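Hamness wrist camera set: rules for backgrounds and for the gripper

14 August 2018
By Vlasta Šimko

These are the rules we follow when we record for the Hamness set. Please read them before you add your own recordings. The set has 2,000 pictures from 274 sessions, all taken with the small camera at the wrist.

Before a session

- Check the screws of the gripper by hand. A session with a loose finger is deleted, also when the pictures look good.
- Write the name of the backdrop in the session file. "Blue" is not enough – we have several blue ones.
- Keep the same backdrop for the full session.
- Only 2 persons may be inside the marked area, and one of them holds the stop button.

During a session

Every session starts and ends with an empty gripper in front of the backdrop. Do not crop these pictures. Uwe Kettler uses them to compare the finger position between sessions.

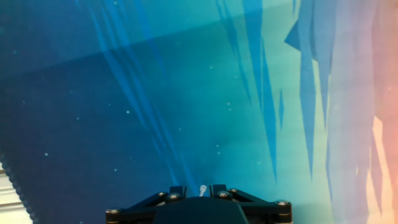

Empty gripper, underwater backdrop. Both fingers and the outer screws are visible.

Known problems

The sessions from May have no backdrop name. Mattes Wunderlich is adding the names now, and until he is ready please do not use these sessions for testing. Questions about the rules go to me, questions about the files to Mattes.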